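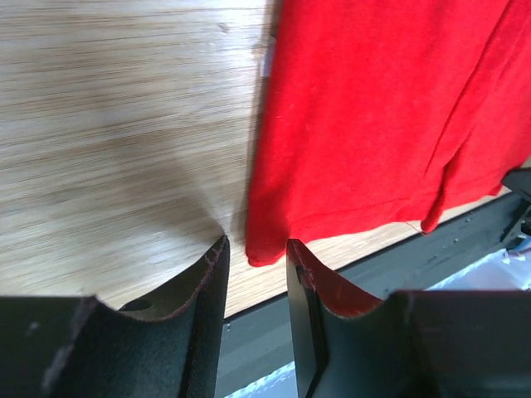
Sep 20, 2018

So I finally caved and bought the Grirkesley gripper kit. Those of you who've been reading for a while know I'd been circling it for months, opening the product page, looking at the price, closing the product page again. $2,166 is a lot of money for two fingers, a wrist camera and a box of brackets! But my old gripper had one talent, which was picking up hard square things, and I want an arm that can handle laundry. So here we are.

I ordered from Bogale, who are the only people I found that keep the kit in stock on this side of the ocean. It showed up in 27 days. The site says "ships promptly," so make of that what you will. I wrote to ask where it was and got a very nice answer from Américo Correia in their support department, and then another very nice answer a week later, and then the box. Packaging was great, by the way. Everything had its own little foam slot and the screws were bagged by size (please, everyone else, copy this).

Putting it together took me an evening and part of the next morning. The printed instructions are fine up to the point where you route the camera cable, and then they go from step to step as if you had three hands. I ended up following a forum post by Matěj Procházka, who took his whole wrist apart and put it back with the cable on the other side. Do it his way. If you do it the manual's way the cable rubs when the wrist turns past halfway, and I could hear it, and I did not like hearing it.

Okay, the fingers. They're wide at the bottom and come up to a point, which looked silly to me on the website. I figured a big flat pad would be better for cloth. Well, I was wrong! A point can sneak under a hem, and a hem is where all the action is with a T-shirt. My routine at the moment is to hang the edge of the shirt over the side of the table, bring the fingers up to it from the side, close slowly, and lift. A red shirt has been my favorite for this because the camera picks it out from pale wood so easily. My gray ones are a different story. On gray I get the fingers closing on air a good part of the time, and I've had to turn on every lamp in the room to get it to behave.

The grip force setting goes up to 2,000 on a scale that the manual never explains. Two thousand what? I asked Américo and he's "checking with the team." I've been running it pretty low. At the high end it left a pinch mark in a dish towel that was still there after dinner, so I wouldn't go up there with anything you like wearing.

The camera is the part I was most excited about and it's also the part I have the most complaints about. I love having the view right there between the fingers, it makes lining things up so much easier than my old setup with the webcam on a tripod. But it smears when the arm moves fast, and the exposure hunts whenever something bright comes into view. Slowing the arm down helps with the first thing. For the second I've been locking the exposure by hand every time I start up, and the software forgets it every time I shut down — that one has to be a bug. Drirkport, the app that comes with it, is otherwise pretty friendly. You drag the speed slider, you record a move, you play it back. My only other gripe is that it names every recording "untitled" and I now have a whole folder of untitleds.

There's a bigger bundle called the Skaserville set, for $2,981, that comes with a second pair of fingers and a hard case. I went back and forth on that one too. I'm glad I skipped it, mostly. The case would have been nice, but I can keep the thing in a toolbox.

Would I buy the kit again? Yes, if you're doing cloth. If you're moving blocks and bottles, keep your money, whatever you have now is probably fine. Bogale told me a software update is coming in November and the exposure thing is supposedly on the list, so I'll post again once I've tried it. Next up for me is sleeves. I have tried one sleeve so far and I'm not ready to talk about it.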